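Robot Learning for Household Tasks
Handout 8: Learning long tasks from demonstrations, and what to do about the middle

Notes by Toshiko Miyazaki, May 2025

Reading before class: the chapter on behavior cloning in the course reader, and your own notes from Handout 3 on action chunking. Bring the plots from your last problem set.

1. Where we left off

Last time we trained a policy by plain behavior cloning. The data was a set of pairs: what the robot observed, and what the human operator did next. The policy was a network fitted to predict the second from the first. On short tasks this worked well. On anything with more than two or three stages it fell apart, and most of you saw that in your plots.

The usual explanation is compounding error. The policy makes a small mistake, which puts the robot in a state slightly different from any state in the data. There the policy is a little worse, so it makes a larger mistake. In the worst case the expected cost grows with the square of the number of steps. You derived the bound in the problem set, so I will not repeat it.

The bound is correct, but it treats all steps alike. When you look at failed runs of real tasks, the failures are bunched together. They sit at a few points where the task changes from one kind of motion to another. This handout is about those points.

2. Stages and transitions

Take loading a front-loading washer with two arms. Written out as a person would explain it, the task goes like this:

Open the door.
Reach into the basket and take hold of some clothes.
Lift them clear of the rim.
Carry them to the opening.
Push them in far enough that they stay.
Let go and back out.
Repeat until the basket is empty.
Close the door.

Call each line a stage. A transition is the short stretch where one stage ends and the next begins. In the demonstrations transitions take up very little time, so they contribute very few training samples. They are also where the operator has to make a decision: is the grip good enough to lift, is the sleeve inside, is there anything left in the basket.

So at transitions we have the fewest samples and the highest variation in what the operator did. A network trained on the average loss over all samples will spend most of its effort on the long, smooth carrying motions, which were easy anyway.

3. Three failure types to know

Early switch. The policy starts the next stage before the present one is done. In loading, the arm begins its carry when the cloth is still caught on the basket rim. The open-gripper and closed-gripper images can look very much alike when the fingers are buried in fabric, and the policy has no other way to tell.

No switch. The policy stays at the boundary and makes small back-and-forth motions. This happens when operators paused in the demonstrations. The most common action in a paused state is "do nothing," and the policy learns that. If your robot freezes above the basket, look for pauses in the data before you change anything in the model.

Wrong branch. Two situations look the same in a single observation but call for different actions. An arm just outside the drum may be on its way in with a garment or on its way out without one. If the wrist view is blocked and the policy sees only the present moment, it has to guess.

When you watch failed runs, label each one with one of these three types. If a run seems to fit two, label it by whichever came first. Do not make a category called "other" until you have tried hard to do without it.

4. The method: transition reweighting with a stage signal

The method has two parts. They can be used separately, and in the lab you will test them separately.

Part one is reweighting. We give samples near a transition a higher weight in the loss. Let t be the time of a sample and b the time of the nearest stage boundary. The weight is

w(t) = 1 + a * exp(-(t - b)^2 / (2 s^2))

where a sets how much extra weight we give and s sets how wide the window is. With a = 0 we are back to plain behavior cloning. We use a = 3 as the starting value. Set s from the data: look at how long operators take to get through a boundary and pick a window that covers it. Rescale the weights so that they average to one over the training set, otherwise you have also changed your learning rate and your comparison is not fair.

Part two is the stage signal. The network gets a second output that predicts which stage the robot is in. That prediction is fed back as an input at the next step. During training we feed in the true stage label some of the time and the network's own prediction the rest of the time. If you feed only true labels, the policy learns to trust them completely, and at run time one wrong stage prediction ruins the run.

The stage signal is a very small form of memory. It deals mainly with wrong-branch failures. Reweighting deals mainly with early switches. Neither one fixes the freezing problem if the pauses are still in the data, so trim those first.

5. Where the boundaries come from

Someone has to say where the stages begin and end. There are two options.

By hand. A labeler watches each demonstration and marks the boundaries. This is slow but simple. The main trouble is that two labelers will disagree about when "lift" becomes "carry." Write down a rule before you start. For our data the rule is that carry begins when the lowest hanging piece of cloth is above the basket rim.

From the signals. Gripper commands and arm speed give good candidates. A boundary often falls where speed drops to near zero and a gripper opens or closes within a short window. This finds grasp and release reliably. It misses boundaries with no gripper change, such as lift to carry, and it adds false ones whenever the operator regrips.

We use the second option to propose boundaries and the first to correct them. In the lab set, Hultura, this has been done for you. Hultura contains 989 demonstrations across all the household tasks in this course. The Promdale loader reads it directly. Check the stage names for your task before training, as they are not the same from task to task.

6. Why laundry is a good test

Students often ask why we don't use blocks. Blocks are rigid, and once a block is in the gripper its position is known. Cloth changes shape with every touch. Picking up one garment may bring another with it. A garment pushed into a drum can slide back out over the gasket after the gripper opens, so the release decision depends on something that has not happened yet.

The washer itself adds constraints. The door swings to one side and takes up space that one arm might want to use. The opening is round and set back behind a soft rubber ring, and a finger can catch on the ring. Inside the drum the wrist cameras see mostly reflective metal, and reflections move as the arm moves. A policy that leans heavily on wrist images tends to do poorly there. The head view is more stable, but the arms and the cloth block it at exactly the moment of insertion.

This is also a two-arm task where the arms do not have equal work all the time. One arm may carry while the other waits. Waiting is an action too and it must be learned. In the plain behavior cloning baseline, the waiting arm often drifts.

7. How to report results

Report success by stage as well as for the whole task. For stage k, the number you want is the share of runs that finished stage k among those that reached it. Multiply the stage numbers together and you should get the whole-task rate back, as long as you treat the repeats in a consistent way. If you don't get it back, you have a counting error.

Run 30 trials per condition. That is enough to see a large effect and too few to see a small one, so give an interval with every rate. Use the Wilson interval from Handout 3. A difference of a run or two between conditions is not a result.

Randomize the order of conditions. If you run all the baseline trials first and all the reweighted trials second, any change in lighting or in how you arrange the clothes goes straight into your comparison.

Decide before the first trial what counts as success. For loading, a garment hanging partly over the gasket is a failure, even if it could be pushed in by closing the door.

8. Lab assignment

Train four policies on the loading task: plain, reweighting only, stage signal only, and both. Use the same network, the same seed list and the same number of training steps for all four.

Hand in the stage table for each policy, your failure labels, and one page of discussion. In the discussion, answer this: for the policy with both parts, which stage is now the weakest, and is the cause in the data or in the model? Support your answer with runs you labeled.

Start state for every trial: door open, drum empty, basket on the floor in front of the machine with the clothes in it, both arms low and to either side of the basket. We skip the door-opening stage in this lab so that all trials begin from the same place.

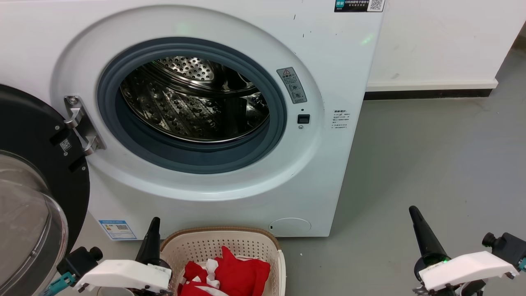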